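Vanitas painting 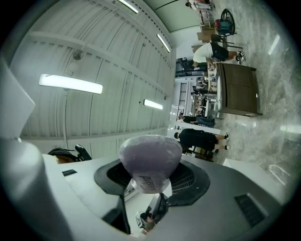
Vanitas painting is a branch of still life that deals with the shortness of life and the emptiness of worldly goods. It grew up in the Low Countries in the first decades of the seventeenth century and spread from there to France, Spain, Italy and the German-speaking lands. The usual subject is a tabletop or stone ledge on which a skull, a candle, an hourglass, books, flowers or precious objects have been set out. The word is Latin and means emptiness or worthlessness. It comes from the opening of the Book of Ecclesiastes, which in the Latin Bible reads "Vanitas vanitatum, omnia vanitas," and several painters wrote the phrase on a slip of paper within the picture.

Origins

Objects with the same meaning were in use long before the vanitas became a subject of its own. Skulls appear at the foot of the cross in medieval crucifixions and on the desks of saints in their studies. In the fifteenth and sixteenth centuries, portraits and small folding altarpieces were often painted on both sides, and the outer or back panel sometimes carried a skull in a niche with a line of text. When the portrait was hung or the altarpiece closed, the back panel was what the owner saw. Many historians treat these reverse panels as the first independent still lifes in northern Europe.

By the early 1600s the skull had moved to the front. The change is usually linked to the growth of an open art market in the Dutch Republic, where painters made pictures for unknown buyers and tended to specialize in one type. It also suited Protestant households, which had little use for altarpieces but could hang a moral picture in a front room.

Leiden and Haarlem

Leiden is the town most closely tied to the early vanitas. It had a university, a strong Calvinist community and a large book trade, and worn books and loose papers are common in pictures made there. The Leiden palette is narrow. Browns, grays and dull yellows dominate, and the light generally comes from one side and falls off quickly toward the back of the table.

Haarlem painters worked in a similar range of color, but with more attention to glass and metal. An overturned drinking glass, an empty shell or a watch with its key on a ribbon may do the work of the skull. It can be hard to say where the plain breakfast piece ends and the vanitas begins, and museum catalogs often disagree over individual paintings.

In Antwerp and the southern provinces the type became larger and more crowded. Crowns, armor, globes, coins and silver fill the table, and the skull may be wreathed in straw or laurel. Flemish examples were more often made for Catholic patrons, and some include a crucifix or rosary.

Common objects

Painters drew on a shared stock of objects. The meanings were not fixed, and the same item could be read in more than one way depending on what stood next to it.

Skull. The most direct reference to death. It is commonly shown from a three-quarter view, often without the lower jaw, and may rest on a book.

Candle or oil lamp. Usually just gone out, with a thread of smoke or a glowing wick. A burning candle is less common and can stand for faith.

Hourglass and watch. Both refer to the passing of time. Pocket watches were also costly goods, so they could stand for wealth as well.

Flowers. Cut flowers fade within days. Tulips carried an added suggestion of foolish spending after the collapse of bulb prices in the Dutch Republic.

Soap bubbles. Taken from the old saying that man is a bubble, "homo bulla." The bubble may float by itself above the table or be blown by a child.

Musical instruments. Sound dies away as soon as it is made. Lutes and violins sometimes have a broken string.

Books and papers. They stand for human learning and its limits. Legal papers with hanging seals point to property and worldly business.

Shells. Rare shells were imported at high prices and were collected by the rich. An empty shell was also the remains of a dead animal.

Ears of grain, ivy and laurel. These offered a hopeful note. Grain could refer to resurrection, and evergreen leaves to lasting life.

Technique

Most small vanitas pictures were painted in oil on oak panel. The panel was given a thin ground of chalk and glue, followed by a warm gray or tan layer which was often left partly visible in the shadows. Painters generally worked from back to front, laying in the wall and table first and leaving spaces, called reserves, for the larger objects. Smaller things such as nutshells, quills and watch keys were painted over the finished table.

Reflections were a test of skill. A polished jug or a glass ball gave the painter a chance to show the window of the studio bent around a curved surface, and in a few works the artist can be made out at the easel. Highlights on glass were put in last with thick touches of lead white.

Objects were used again from one picture to the next. The same skull, seen from a new side, or the same dented pewter plate may turn up in the work of one painter over many years. Some studios seem to have kept drawings of single objects for this purpose. It is therefore unsafe to assume that a whole arrangement was ever set up on a real table.

Related types

The vanitas overlaps with several neighboring subjects. The memento mori, from the Latin for "remember that you must die," is the older and wider term and covers jewelry, tombs and prints as well as paintings. The pronkstilleven, or display still life, shows costly goods in large numbers, and may or may not carry a warning. Portraits could also include vanitas objects, most often a skull under the sitter's hand. In Spain, large pictures of the kind were sometimes made for churches and hospitals, with decaying bodies shown in a way that is rarely found in the north.

The trompe l'oeil letter rack, in which papers, combs and quills are held by ribbons against a painted board, borrowed many of the same items. Here the theme is deception – the eye is fooled by paint – and a message about false appearances can be read into it.

The Arthorpe panels

A small group of unsigned works, known as the Arthorpe panels after the house in which they were long kept, is often used in teaching to show how the type was repeated within a single workshop. The group consists of 11 pictures on oak, all of modest size. Seven include the same skull, recognizable by a chipped eye socket, and 2 show an identical brass candlestick from opposite sides. The remaining works have no skull and rely on watches, shells and burned-down candles.

The panels were kept together in a passage at Arthorpe and darkened under layers of old varnish. They were later cleaned at the Ó Conaill studio, where the removal of overpaint on one of them brought to light a slip of paper with part of the Ecclesiastes text. The lettering is rubbed, and only the first word can be read with confidence. The studio's notes also record 23 small losses along the lower edge of the largest panel, all of which were filled and toned.

No painter has been agreed on. The narrow color range points toward Leiden, while the handling of metal is closer to Haarlem work. The Nanis catalog lists the group as "Dutch school" and suggests more than one hand. It places the two candlestick pictures apart from the rest on the grounds of their thinner paint and cooler shadows.

Decline and later use

Demand fell away toward the end of the seventeenth century. Buyers had come to prefer brighter flower and fruit pieces, and the brown tabletop picture looked old-fashioned. Skulls and hourglasses went on appearing in prints and on gravestones, but few painters made a career of the subject after 1700. During the following century many vanitas pictures sold for little, and some had their skulls painted out to make them easier to live with. Cleaning has since brought a number of these back.

Interest returned in the late nineteenth century, when several French painters took up the skull as a studio subject, usually without the text or the hourglass. Cubist painters used it in the same way, alongside jugs and leeks. In the second half of the twentieth century the term was applied more loosely, to photographs of rotting fruit, to film and to room-sized installations. Present-day artists have swapped the watch and lute for phones, plastic bottles and fast food, though the skull remains the most common element.

Interpretation

Scholars have long argued over how seriously the message was meant. One view holds that seventeenth-century viewers read the objects almost like a text and took the warning as the main point. Another stresses the pleasure of looking, and notes that the pictures were themselves luxury goods, finely made and sold for profit. A painting that warns against owning fine things while being one is a contradiction that buyers of the time may well have enjoyed. Estate inventories give limited help. They often list such a work simply as "a death's head" or "a vanitas," with the room it hung in and a value, and say nothing of what its owner thought of it.

See also

Breakfast piece
Flower painting
Memento mori
Trompe l'oeil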